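Fendano
Careers > Open positions > Fit-Out Technician, Frames and Backdrops

Fit-Out Technician (Frames and Backdrops)
Location: Macedo building, Druvow
Department: Bay Construction
Reports to: Neusa Pacheco, Fit-Out Lead
Type: Full time, permanent
Reference: 277
Start: January

Summary of the position

Fendano builds and maintains enclosed work bays. A bay consists of a frame made from slotted aluminum extrusion, one or more backdrops, curtains or panels on the remaining sides, lighting, and cable runs. The Fit-Out Technician assembles bays from drawings, changes them when the layout changes, and keeps them square, clean and safe to work in. The work is done by hand, mostly standing, with common hand tools.

The position is open because the Bay Construction department is adding a second fit-out team. Both teams will work from the Macedo building and will share the saw room, the fabric store and the hardware stock.

Duties: frames

The technician cuts extrusion to length on the cold saw, deburrs the ends and checks each piece against the cut list before it leaves the saw room. Slots are cleared of chips before assembly. Beams and uprights are joined with corner brackets and slot nuts. Joints are first closed by hand, then squared, then tightened in the order given on the drawing.

Free beam ends are permitted where the drawing shows them. A free end must be cut square and deburred on all edges. End caps are fitted only where the drawing calls for them.

Finished frames are checked for square on both diagonals and for level along the lower beams. Results are written on the bay sheet. A frame that fails the check is loosened and squared again. Shims under a bracket are not accepted as a correction. 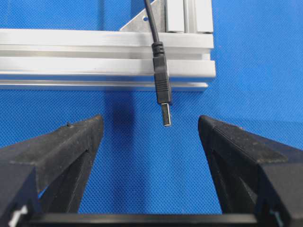

Beam and upright with corner bracket, blue backdrop behind.

Duties: cables

Cables in and around a bay are the responsibility of the technician up to the connector. This covers routing, tying, labeling and removal. Signal cables and power cables are routed separately wherever the frame allows it. Drops from an upper beam are left with enough slack that the strain relief carries no side load, and the technician checks the bend at each plug when a bay is serviced. Damaged leads are cut in two and placed in the scrap bin so that they do not return to stock.

A lead that is not connected at the end of a job is either removed or tagged with the bay number and the name of the person who needs it. Untagged leads are collected at the weekly inspection and go back to the hardware cage.

Duties: backdrops, panels and curtains

Backdrops are supplied in several colors and surface textures. The technician hangs or mounts them, removes creases, and checks for uneven light across the surface once the bay lights are on. A backdrop with a visible stain, tear or faded area is reported to the fabric store and replaced.

Curtains are hung from a rail with even folds and must clear the floor by 10 mm. The rail is cut to the bay, and the curtain is ordered with enough width to keep a light pleat when closed. Where a curtain meets a rigid panel, the two must overlap without a gap when viewed from the working side. Most complaints received by the department concern this junction. Applicants should expect to spend a good deal of time on it.

Curtains are taken down for washing on a rotation kept by the fabric store. They are rehung in the same bay and in the same direction. A curtain that has shrunk past its floor clearance is moved to a lower rail or withdrawn.

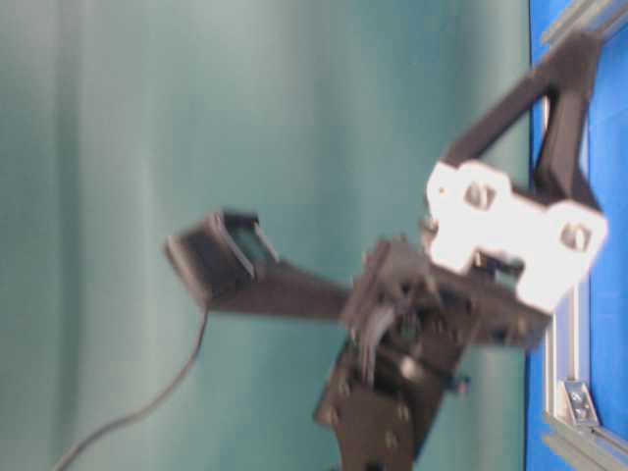
Teal curtain, light pleats, and blue panel.

Duties: general

The technician also:

keeps the cut list, bay sheet and stock sheet up to date on the same day the work is done
sorts returned brackets, screws and slot nuts by size and rejects damaged threads
cleans bay surfaces with the approved cleaner and lint-free cloth
reports loose frame joints found in any bay, including bays built by the other team
helps with deliveries of extrusion, which arrive in long bundles and are always handled by two people

Work inside a bay that is in use is agreed with the bay's user beforehand. The technician does not move or disconnect a user's equipment without that agreement. Tools are counted in and out.

Requirements

Two years or more in one of the following: exhibition stand building, stage or studio construction, shopfitting, machine frame assembly, or similar work from drawings.
Able to read a dimensioned drawing and a parts list in metric units.
Confident use of tape, square, level, torque wrench and hex keys.
Safe use of a cold saw or miter saw. A saw card from a previous employer is accepted after a short practical check.
Able to work on a platform ladder and to lift 15 kg without help.
Written English good enough to fill in a bay sheet that another person can follow.

Useful but not required

Sewing or hemming of heavy fabric.
Experience with curtain rails, tension wire or stretched backdrops.
Experience with slotted aluminum profile from more than one supplier. Stock at the Macedo building is mixed, and slot nuts are not always interchangeable.
Basic lighting setup.

Not part of this position

The technician does not carry out electrical installation behind the distribution board. Fixed wiring is handled by Gidico under contract. Design of new bay types is done by the drawing office, although technicians are asked to mark up drawings where a part could not be fitted as shown. Marked-up drawings are returned with the bay sheet and are answered in writing.

Hours and conditions

The working week is Sunday to Thursday. The day shift starts at 7:30 a.m. and ends at 4 p.m., with a half-hour unpaid break. Changes to a bay layout are sometimes needed outside the shift. These are planned ahead where possible and are paid at the overtime rate. Friday and Saturday work is offered first to those who have asked for it.

The saw room is noisy. Hearing protection, safety glasses, cut-resistant gloves and work boots are supplied. The boot allowance is renewed each year. Gloves are not worn at the saw.

The building has a heated workshop, a separate break room with a kitchen, lockers and a shower. Parking is on the north side. The 730 bus stops at the gate, but the first bus arrives after the start of the day shift. A later start can be agreed for staff who depend on it.

Pay is set by grade. New technicians join at Grade 2 and are reviewed after the trial period, which lasts three months. The current pay table is sent to all applicants who are invited to the practical test. A tool allowance is not paid, as all tools are supplied by the company and remain in the building.

Selection

Selection is in two stages.

Stage one is a phone call with Thaís Leite from the personnel office. It covers work history, availability and any questions about conditions.

Stage two is a practical test at the Macedo building. Applicants cut and assemble a small frame with one upright and one beam of 1000 mm, fit a corner bracket, hang a curtain panel beside a rigid panel, and route one cable down the frame. A drawing and a parts list are provided. The frame is checked for square, and the applicant fills in a bay sheet. Speed is recorded but carries less weight than the condition of the finished joint. The test takes around half a day. Travel costs within the Druvow area are refunded on receipt.

Applicants who need an adjustment for either stage should say so in the application. References are taken up only after stage two and only with the applicant's consent.

How to apply

Send a resume and a short cover letter to the personnel office, marked with reference 277. Photos of finished work are welcome, up to four, with one line each saying which part was done by the applicant. Please do not send drawings that belong to a previous employer.

Applications can also be handed in at the front desk of the Macedo building during the day shift. Questions about the work itself go to Neusa Pacheco. Questions about pay, hours or the test date go to Thaís Leite.

The position stays listed on this page until it is filled.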